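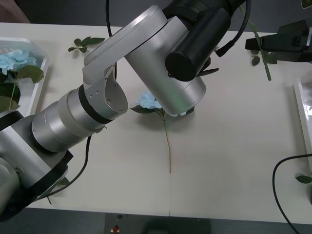
Family Memoir Workshop, Listovero — Notebook
Aug 20, 2026
Michailidis papers: the baker's account of his childhood and working life

Work resumed on the second notebook at the point where the writer leaves school. The first notebook is now transcribed in full and has been read back once against the original. The second has been transcribed as far as the page headed "The Oven". The pages after that are in pencil and will be slow.

The material, for colleagues joining at this stage, is as follows. There are 2 exercise books in the writer's own hand, a bundle of loose sheets written later, and 8 cassette recordings made by a daughter over two winters. The notebooks and the recordings cover much of the same ground, and they do not always agree. The family has asked for a readable text that can be given to the grandchildren in October, and for the originals to be returned to them together with a plain transcript in which nothing has been tidied.

State of the word index

The index kept in Urnadix stands at 2961 entries. The licence we hold allows 3000, and the remaining pages will certainly take us over. Two courses are open. The first is to merge the spelling variants, of which there are a great many, under a single headword. The second is to drop the ordinary kitchen words, which were entered in full during the first month before the rules were settled. I favour the second. The variants are the most useful part of the index, as they show how the writer heard words he had never seen printed.

Nothing should be removed until a full copy has been exported and stored with the scans.

Problem passages

Notebook two, the page beginning "My father walked". The verb in the next line can be read as "carried" or "cursed". In the recording the daughter asks about the same journey, and he says that his father had a sack of flour on his back the whole way from Prokley and complained of it at every gate. Either reading would therefore suit. I have left both in the plain transcript, with the second in square brackets, and have put "carried" in the reading text. A colleague with fresh eyes should look at the letter shapes again before this is settled.

Notebook two, three pages on. The writer says that he was nine when his mother took in washing. In the loose sheets he is eleven. On the third cassette he says only that he was "small enough to sleep in the basket", and laughs. The workshop's practice is to leave each statement where it stands and to put a short note at the foot of the page. I have done so. We are not in a position to say which is right, and the parish book for those years has not been seen by any of us.

The loose sheets. They were numbered at some time in blue ink by another hand, and the numbering is wrong. The sheet marked four plainly follows the sheet marked six: the sentence about the lame horse runs across the two of them. I have given the sheets our own numbers in soft pencil on the folder only. Please do not write on the sheets.

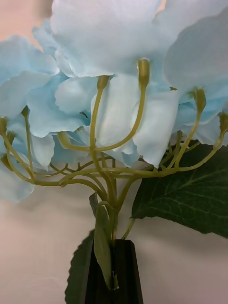 There is also the matter of the songs. He quotes four, none of them in full, and each time he gives the opening line and then writes "and so on". The daughter sings two of them through on the sixth cassette, and her words differ from his in the opening lines. I propose that the reading text should keep his lines as he wrote them, with hers given at the back under a separate heading. It would be a mistake to use her version to fill the gaps in his.

On the mother

Most of today was spent on the eleven pages about the writer's mother, and I record my impression of them while it is fresh. He admired her a good deal and was a little afraid of her. She could not read, and she kept the shop accounts by tying knots in lengths of string, one for each household that owed money. He describes the strings hanging behind the door and says that no customer ever disputed one. He then spends almost two pages on a quarrel about a goose. The goose has no bearing on anything that comes before or after it, and an earlier draft of the reading text left it out. I have put it back. His sentences there are longer and easier than anywhere else in the notebook, and his mother speaks in it, at length, for the only time.

Her speech is written without marks of any kind. I have added quotation marks in the reading text and none in the plain transcript.

One word in this passage is still unread. It is something she calls the neighbour, it has seven or eight letters, and it has been crossed out and then written again above the line. The family may know it. I have added it to the list of questions for the next visit.

Recordings

Cassettes one to five have been copied and checked by ear. Cassette six has a stretch near the end of the first side where the voices drop very low, and the transcript there has been marked as uncertain throughout. Cassette seven begins in the middle of an answer. I have looked for the question at the end of six and it is not there, so it is probably lost. The transcript should say "recording begins" and should not attempt to supply it.

Cassette eight is labelled "Listovero, the shop" but is taken up almost wholly with his army service. I have kept the label as it stands in the list and added a line on the true contents.

Decisions taken

Place names are to be given as he spells them in both texts, with the present spelling once only, in the list at the back. Weights and prices are not to be converted.

Where he writes "the wife" the reading text will also say "the wife". It was suggested that this be softened for the grandchildren. The family was asked, and wishes it kept.

Chapter headings are his, where he gives them. The unheaded part at the start of notebook two will be called "After School", in italics, to show that the words are ours.

Outstanding

Pencil pages from "The Oven" onwards, to be scanned again at a higher contrast before anyone tries to read them.

Second reading of "carried" or "cursed".

Export from Urnadix, then removal of the kitchen words.

Letter to the family with the questions so far — the neighbour's name, the blue numbering, and whether the photograph of the Prokley house mentioned on cassette two still exists.

Foot-of-page notes for notebook one still need to be put into the same form as those for notebook two. The earlier ones end without a full stop and the later ones have it.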